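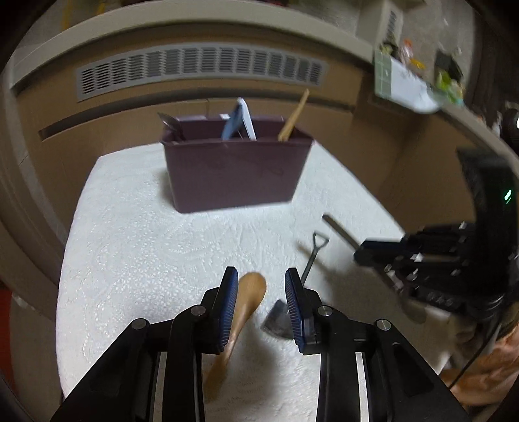

Sorting the Utensil Caddy

Sat 4 May

It has been the practice of this household to review the contents of the kitchen table twice a year, once in spring and again in August. The spring review has now been completed, and I set down the particulars for those readers who wrote after the last entry to ask how such matters are arranged.

The principal item is the caddy. It is plum-coloured plastic, rectangular, and was bought from Hadavus to replace an earthenware jar that had cracked at the base. It stands at the back of the table, where it can be reached from either side. Kenna Yule had recommended a round one on the grounds that it would be easier to wash. Her advice was considered and declined, as a round vessel wastes the corner.

Before any sorting is begun, the table is covered with paper towel. I favour the embossed kind with a floral pattern, which lies flatter than the plain. Cloth was used for some years and has been given up. It gathers crumbs and must then be laundered, and the laundering was falling to me.

Wooden spoons

Wooden spoons are to be examined singly. The handle is checked along its length for splits and the bowl is felt with the thumb for roughness. A spoon that has gone furry may be rubbed down with fine paper and oiled. A spoon that smells of onion after washing is kept for onions, and I mark the end of the handle in pencil so that it does not find its way into the custard.

The light tan spoon with the oval bowl has been retained. It is the one I reach for when making porridge, and the long handle keeps the hand well clear of the pan. Two others were withdrawn from service and will be used in the garden as plant markers.

Small articles not belonging to the kitchen

A number of things arrive on the table which have no business there. The toy shovel is a regular offender. It is a small dark grey thing with a D-shaped grip and a pointed blade, and it was given to my nephew by Arif Navaratnam, together with a wheelbarrow that has since been lost. I have proposed on several occasions that it should live in the porch. It has nevertheless proved serviceable for lifting seedlings out of their trays, and for that reason I have not pressed the point.

Articles of this sort are placed to one side during the review and returned to their owners by the end of the day. Anything unclaimed after a week goes into the drawer under the bread bin.

Washing and return

The caddy itself is washed in warm water with a little soda and left upside down overnight. Utensils are not to be put back until it is fully dry. Spoons go in with the bowls uppermost, and metal implements are kept to the opposite end.

Correspondence regarding the descaling of kettles has been received from Alistair Matheson and will be answered in the next entry.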